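Dulura Short Course in Robot Teaching
Handout 4: Showing the arm what you mean

Welcome back, everyone. Last time we spent most of the afternoon on frames and joint limits, and I know it was a lot of chalk, so today you get to use your hands. By the end of the session each pair should have 12 good demonstrations saved, 8 by remote control and 4 by hand guiding. Please keep the two kinds in separate folders, because we'll be comparing them in the Warrier exercise.

A word on hand guiding first. You put the arm in its free mode, hold it by the forearm, and walk it through the task the way you might lead a friend through a dance step. Go slower than feels natural! Most people rush the approach and then dither over the grasp, and the arm will learn the dithering just as faithfully as everything else.

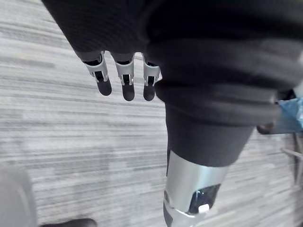

Remote control asks something different of you, and it takes most people a good half hour to stop fighting it. Your own hand is over at the desk, the robot's hand is somewhere else, and your eyes have to carry the news between them. Before you start recording, get to know the fingers from the wrist view. With three of them hanging side by side over the carpet, it's easy to watch the long middle one and forget its neighbors, so move each finger a little and say out loud which one you meant to move. Look for the rounded black fingertips too - those are what you want to place on the object, and the silver segments behind them should stay clear of it. The dark knit cover and the folds of the sleeve can fill a good part of the view, so learn where they sit when the arm is bent and when it's stretched out.

A few things to settle with your partner before the first take:

Who drives and who calls the start and stop. Swap after every 3 takes.

Where the object begins. Shift it a little each time, please, or the policy will learn one spot on the floor and nothing else.

What counts as finished. Write it down in one sentence.

If a take goes wrong, don't delete it. Mark it as failed, add a few words about what happened, and carry on. We'll want those in June when we get to corrections.

Reading for next time: the Skunusbridge notes on timing, and the first section of the Brornorell lab guide (skip the part on calibration - we'll do that together).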